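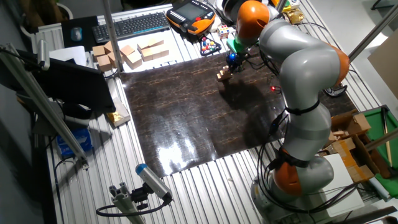

*Fig. 1. Brazo articulado sobre la mesa de trabajo.*

## Tema 4. Calibración dosis-respuesta con dicéntricos

Apuntes de D. Kolář, revisión de J. Jelínek. Se da por leído el tema 3 (cultivo y tinción).

La frecuencia de dicéntricos por célula se ajusta a un modelo lineal-cuadrático:

`Y = c + αD + βD²`

donde *D* es la dosis absorbida en Gy, *c* la frecuencia basal, y α y β los coeficientes del ajuste.

**Datos de la práctica (serie Jarus)**

| Punto | Metafases analizadas |
|---|---|
| Control | 3.409 |
| Dosis baja | 3.127 |
| Dosis media | 1.085 |
| Dosis alta | 727 |

- Solo se puntúan metafases con 46 centrómeros.
- Comprobar la distribución de Poisson con el índice de dispersión σ²/y y el estadístico *u*. Si *u* > 1,96, hay sobredispersión y se sospecha exposición parcial.
- El ajuste se hace por máxima verosimilitud, con pesos según el número de células.

Ejercicio: estimar *D* y su intervalo al 95 % para la muestra Fumia. Entrega el martes, en papel.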